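Week 4 Notes: Rights Issues, or How to Ask Your Own Shareholders for Money

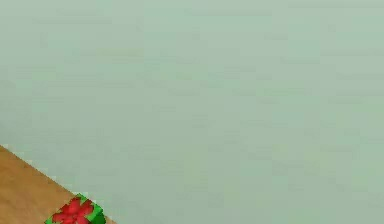

Tabletop against a green background

OK, so last week we did dividends and buybacks, where cash goes out the door to shareholders. This week the cash comes back the other way. I'm going to use the same made-simple balance sheet from the Drarnosen case (it's in your packet), so have it open while you read these. If you missed the session, the worked numbers further down cover most of what I put on the board.

What a rights issue is

A company wants to raise equity. It could go find new investors, but in a rights issue it goes to the people who already own the stock and gives each of them the right to buy new shares, in proportion to what they hold, at a set price. The set price is nearly always below the market price. That discount gets students very excited — free money! — and most of this week is me talking you down from that.

The vocabulary you need: the subscription price is what you pay for each new share. The ratio tells you how many new shares you can buy for the old ones you hold (1-for-4 means one new for every four old, and please check which way around it's quoted, because it isn't the same everywhere). The record date decides who gets the rights. The ex-rights date is when the stock starts trading without them. And TERP is the theoretical ex-rights price, which I'll get to now.

TERP, slowly

Take Drarnosen. It has 400 million shares out, trading at $26. It announces a 1-for-4 rights issue, so 100 million new shares, at a subscription price of $16.

Before the deal, the whole company is worth 400 million times $26, or $10.4 billion. The issue brings in 100 million times $16, or $1.6 billion. Add them up and you get $12 billion, spread over 500 million shares. That's $24 a share, and that's your TERP.

So the stock should drop from $26 to $24 when it goes ex-rights, and this drop tells you nothing about whether the market likes the deal. It's arithmetic. Every year somebody hands me a case write-up saying "investors punished the stock on the ex-date" and every year I write TERP in the margin in large letters.

What's one right worth? In the 1-for-4 case, the right to buy one new share is worth $24 minus $16, or $8. You needed four old shares to get it, so the value per old share is $2. Look at that: $26 down to $24 is also $2. The value didn't vanish, it moved into the right.

Your three choices as a shareholder

Say you own four shares, worth $104.

You take up the right. You pay $16 and now own five shares at $24, worth $120. Take off the $16 you put in and you're at $104.

You sell the right. You get $8, and you have four shares at $24, worth $96. Total, $104 again. You own a smaller slice of a bigger company, but you're no poorer.

You do nothing. You have four shares at $24, worth $96, and if the right lapses without any payout, you've lost $8. Some markets sell the lapsed rights for you and send on whatever they fetch over the subscription price, and some don't. Read the offer document. I mean it!

There's also the version where the rights can't be traded at all (often called an open offer or a non-renounceable issue). Then selling is off the table, and a shareholder with no spare cash is in a real bind. A deep discount is mostly harmless when rights trade and can be pretty nasty when they don't. I'd like you to remember this one for the Ovent case.

Why go for a discount in the first place?

Mainly insurance. The offer stays open for a few weeks, and if the market price falls under the subscription price, no sensible person takes up the rights. A bigger discount gives more room. You can also pay a bank to underwrite the issue, meaning the bank buys what's left over, but that costs a fee, and the fee comes out of everyone's pocket. Compare the two costs when you get to the Kasprzak exercise. The company there picks a tiny discount and a fully underwritten deal, and I want to hear whether you'd have done the same.

What the market is reacting to

Once you've adjusted for TERP, whatever price move is left over is the interesting bit. Is the money for paying down debt that was about to cause trouble? Is it for an acquisition, and if so does anyone believe the price? Is the controlling shareholder taking up all of its rights? I always go looking for that last one first. An owner who knows the business well and lets its rights go is worth a question or two, though there can be dull explanations (no cash, a fund at the end of its life).

Watch per-share numbers too. Earnings per share from before the issue have to be adjusted for the bonus element, or the growth rate looks worse than it was. The factor is TERP over the last price with rights attached, so 24 over 26 for Drarnosen. Multiply the old EPS by that.

For next time

Read the Ovent offer summary and the first half of the Doren case. Doren raised $426 million in a 2-for-5 issue, and the packet gives you the price before the announcement and the subscription price. Work out the number of new shares, the TERP, and the value of the right per old share. Bring it on paper, with the steps showing. Then write one paragraph on what you'd do as a holder with no spare cash.

Office hours are the same as before, and spreadsheets are fine as long as I can see the formulas.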